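Jib leads for flat water
Posted in: Sail Trim and Rigging

tackpoint46
Bought a used Cedero over the winter and the jib tracks have no marks on them. Previous owner says he sailed with the leads all the way aft. In flat water I'm slow upwind and the top telltales break first. Should I move forward, and how far?

brophy_sailor
Forward. If the top breaks first, the leech is too open. Go 2 holes and sail it again before you touch anything else.

leewardlou
I'd check the rig first. Mine did the same thing last October and the forestay was sagging. Moving the leads hid the problem for 3 races.

brophy_sailor
Sag makes the entry fuller. It won't make the top break early by itself. Leads are free to move, so start there.

leewardlou
Not on an old jib. How many seasons does it have?

tackpoint46
No idea. The tag says Trorkar and the cloth is soft near the leech. 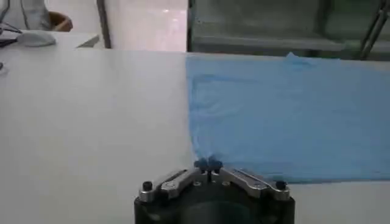 I can take it to Finbarr Dolan at the loft, but he's booked until after the Taltasach regatta and I'd like to race that one. A new jib is close to 2,000 and I don't have it this year.

leewardlou
Then race the old one. Add backstay, go one hole forward and put tape on the track so you can find the spot again.

brophy_sailor
Still say two holes – but yes, tape it.

tackpoint46
Will try one, then two, on Sunday if there's wind.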